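## 6. Table tidying: pens into a cup

Revised Wednesday, November 26, 2025. Replaces the September sheet. Questions about this section go to Borislav Krasniqi at the Memlow bench.

Read section 5 (home positions and stop buttons) before you start. The arms must already be calibrated and the Todix controller must show both of them as ready.

### 6.1 What this task is for

Customers ask whether a Memlow table set can do household jobs yet. Putting pens away is the job we use to answer them. It is small and safe to repeat, and anyone watching can judge the result without being told what to look for.

The short answer is that the set can do this job on a clear table with a person nearby. It can't be left to tidy a real desk. Paper, loose cables, keys and anything piled up will stop it or confuse it, and it is a good deal slower than a person. Please say so to visitors before the run starts.

The task does not cover:

- taking caps off pens or putting them back on
- sorting pens by colour
- standing up a cup that has been knocked over
- open drinks, scissors or knives of any kind

### 6.2 What you need

- The table set, with both arms fitted and homed
- A plain white paper cup, dry and empty
- A marker with a cap at each end or a solid end plug
- A pen, if you are running the two-item version
- A soft cloth

Use a cup with a rolled rim. A cup with a thin cut edge bends when a fingertip touches it, and you will spend the morning picking it up off the floor.

> **Note:** Don't put weights, water or putty in the cup. It makes the task easier and the results no longer compare with anyone else's.

### 6.3 Setting out the table

1. Press **Hold** on the controller and wait for both arms to stop.
2. Wipe the table with the dry cloth. Don't use spray cleaner. It leaves a shine that the wrist cameras read as an object.
3. Stand the cup upright on the pale circle. The circle should show all the way round the base.
4. Lay the marker to the right of the cup, flat on the table and at a slant. Point the coloured end towards the front right corner.
5. For the two-item version, lay the pen at the front left with its tip towards the corner.
6. Leave at least 60 mm between the marker and any table edge.
7. Check that no cable from either arm is resting on the marker. A cable above the pen is allowed as long as it does not drag.
8. Look at the lighting. A soft shadow from a gripper on the table is fine. Direct sun is not, so draw the blind.

If the marker rolls when you let go of it, turn it until the flat or the clip is underneath. If it still rolls, pick another marker. Tape is not allowed.

### 6.4 Checking the grippers

Do this every time, even if the last run went well.

1. Open both grippers fully from the **Jog** page. The gap between the finger pads should be wide and clear.
2. Look at the pads from behind and from the side. The flat faces should point at each other.
3. Check the screw heads on the finger linkages. If any stands proud, tighten it by hand with the driver from the kit.
4. Close each gripper on the handle of the driver and pull gently. It should hold. Open it again.
5. Move each arm to its ready position, with the fingertips at cup-rim height or above.

**Caution:** Keep your hands off the table while the **Jog** page is open. The arm moves as soon as the button is touched and there is no second prompt.

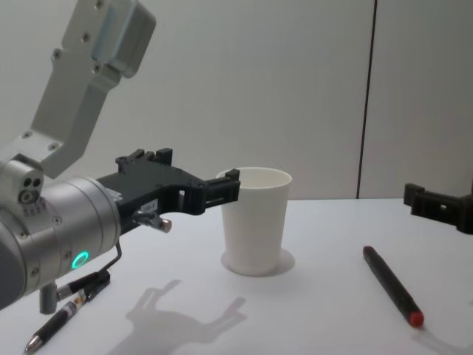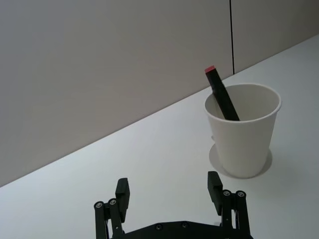
*Figures 6-1 and 6-2. The paper cup on its circle. In 6-1 the marker and the pen are lying on the table; in 6-2 a black stick with a red end is standing in the cup.*

### 6.5 Running the task

1. Stand where you can reach the stop button without leaning over the table.
2. On the controller, choose **Tasks**, then **Pens to cup**.
3. Choose **One item** or **Two items**. Start with one item if the set has been moved since it was last used.
4. Press **Find**. The controller outlines the cup and each item it has found. Compare the outlines with the table. If one is missing or in the wrong place, press **Find** again.
5. Press **Run**.
6. Watch the first pick closely. The arm should come down over the middle of the marker, close, and lift straight up before it turns.
7. Watch the fingertips as they pass the rim. Light contact is acceptable. If the cup begins to tip, press **Hold**.
8. When the controller shows **Finished**, wait for the arms to return to ready before you reach in.

A one-item run takes roughly 50 seconds. Don't raise the speed setting to shorten it. The fast setting was made for moving blocks and throws light objects out of the grip.

**Caution:** **Hold** stops the arms but keeps the fingers closed. If you need something released, use **Hold** first and then **Open** for that arm.

### 6.6 What counts as done

The run passes if all of these are true after the arms have gone back:

- the cup is upright
- at least part of its base is still on the circle
- every item you chose is in the cup
- nothing has been dropped and picked up again by hand

A marker may lean in any direction, and its upper end may stick out well above the rim. It does not matter which end is at the top. A marker lying across the rim with neither end inside is a fail, even if it stays there.

Write the result on the run sheet straight away. Put down fails as well as passes, and use the customer's own words if they made a remark. "Took it long enough" is useful to us.

For a sign-off after repair, do 50 one-item runs. Move the marker a little between runs and turn it to a new slant. Do not pick out positions you know it likes.

### 6.7 When it goes wrong

**The arm closes beside the marker.** The wrist camera is out of line. Repeat section 4.3, then try again. If it misses by the same amount on the same side, the bracket has been knocked and needs resetting.

**The marker swings in the grip.** It was picked up too near one end. Press **Hold**, take it out by hand and lay it down again with its middle nearer the cup. Wipe the pads if this happens more than once.

**The cup moves off the circle.** Put it back before the next run. Check that the ready height is not set below the rim. A cup that slides each time usually has a damp base, so change it.

**The marker catches on the rim.** Let the arm make its second try, which it does without asking. After a second miss the controller stops and shows **Help needed**. Take the marker away and score the run as a fail.

**The controller finds an item that isn't there.** This is nearly always a mark or a reflection. Wipe the table and check the blind. The circle itself should never be outlined. If it is, reload the table map from the Todix menu.

**Both arms go for the same item.** Press the stop button, not **Hold**. Home both arms and report it to Borislav with the run log. Don't repeat the run to see if it happens again.

### 6.8 Questions visitors ask

*Could it do my desk?* Not as it stands. It needs a clear table, a cup in a known place and items it has met before. We have tried it with a mug and with a pencil tin. The mug worked most of the time. The tin was too narrow.

*Could it clear up after the children?* Toy blocks, yes, if they are spread out. Crayons break in the grip. Paper stays where it is.

*Does anyone have to be there?* Yes. Someone trained on section 5 must stay within reach of the stop button for the whole run.

*Would it be any use in a workshop?* Possibly, for putting the same hand tool back in the same holder. We have no task for that yet and you should not promise one.

### 6.9 Putting things away

1. Press **Hold**, then **Home**.
2. Take the items out of the cup by hand.
3. Crush and bin any cup with a dented rim.
4. Cap the markers and put them in the kit box, lying flat.
5. Switch off at the controller and then at the wall.
6. File the run sheet. If you had five or more fails in a session, leave a copy on the bench.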